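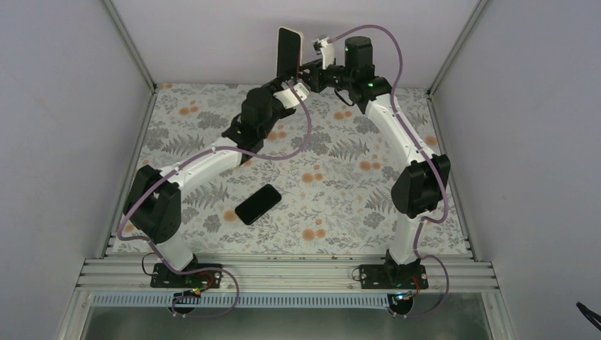

Ein Smartphone aufrecht, eines flach auf geblümtem Untergrund

29.09.2025

Seit Januar verhandeln Honolton und Cenora über das Grenzabkommen am Tu, und noch immer sitzen Menschen im Lager bei Trurora fest. Zuletzt war von 47 Familien die Rede, die weder einreisen noch zurückgehen dürfen. Honolton verweist auf den alten Vertrag, Cenora auf die Kosten. Die Übergangsfrist läuft in 2 Wochen ab. Ein Entwurf für die Verlängerung liegt vor, unterschrieben hat ihn keine Seite. Ich rechne mit einer weiteren Vertagung. Den Text des Entwurfs lese ich gerade, zu Artikel 12 schreibe ich noch etwas.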